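# A morning at Leiva's open day, mostly about rules

I went to the Leiva open day expecting to look at grippers and drink free coffee, and I came home with nine pages of notes about labeling, sign-off and who is allowed to touch what. I loved it! If you work anywhere near robots and have ever groaned at a procedure, put your name down for the October one.

The visit started at half past nine, in the front office, where each of us got the house rules on one folded sheet. Pilar Ibarra went through them before anyone was let past the door. Long sleeves rolled or pinned, no lanyards, no phones in the work rooms, and every hand tool checked by the person who is going to use it (even if the last user checked it a minute ago). That last one got some grumbling from a couple of people from Komevier, who have a shift lead do it for everybody. Pilar heard them out and then went on to the next rule, which made me smile.

What Leiva does, in short, is collect handling recordings: people pick things up with hand-held grippers, and the recordings go to customers who train robot arms on them. The job we followed was for Rodia and calls for 2,000 recordings of everyday objects. By the Tuesday of our visit they had 540 accepted. "Accepted" is a serious word in that building. A recording goes in only when the object, the start position and the operator's initials match the session sheet, and a second person has watched it all the way through.

The rejected ones are kept too, with the reason written next to each. I asked if I could see the list and they let me! Plenty of it was dull (wrong object name, sheet not signed), but reading it taught me more than the slides did. Over 75 of the rejections came down to naming, so they now have one agreed list of names, and "tape" on its own isn't on it. It has to be "packing tape, clear, roll."

Then we went through to the work room, and I could have stayed all day. It's a bright place, with white beams overhead and greenery behind the glass door, and the grippers were already in use.

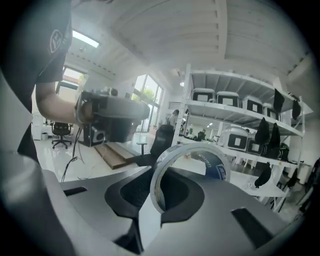 Dardo Urrutia wasn't so sure about the naming list, and told the group that a fixed list works until a customer sends in something odd, at which point people pick the nearest name and move on. He would sooner have a free text line on every sheet and sort the names out at the end of the week. Pilar's answer was that they had tried it for the Drarari job, and sorting 200 sheets ate up two full days. They went back and forth for a good ten minutes, very cheerfully, and I wrote down both sides.

I'm with the list, for what it's worth, though I've borrowed the free text line for our own sheets as well. We're trying it from next week, along with the second viewer. Parking at Leiva is around the back, and the gate code is on the invitation.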